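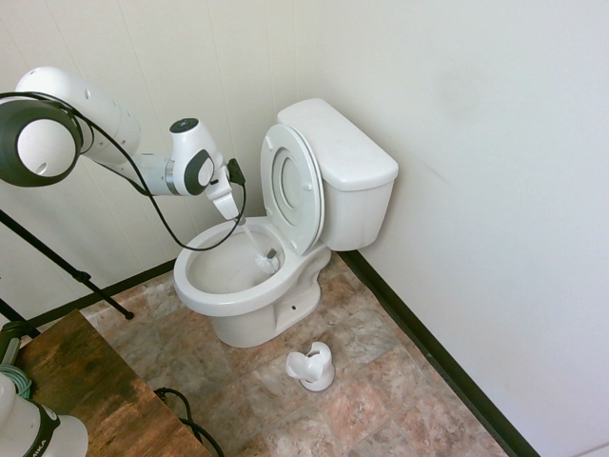
Pombridge equipment planning notes, second round. We put this folder together so that whoever draws up the next budget has our numbers in one spot. The arm is the big purchase, of course, but please leave room for the small stuff too - a white-handled toilet brush and its holder cost next to nothing, and we still forgot them the first time! Plan on two arms, four spare brushes and roughly 270 for cables.

Files
budget.csv: one row per item
quotes.txt: replies from Levach and Limel

Prices are good through December.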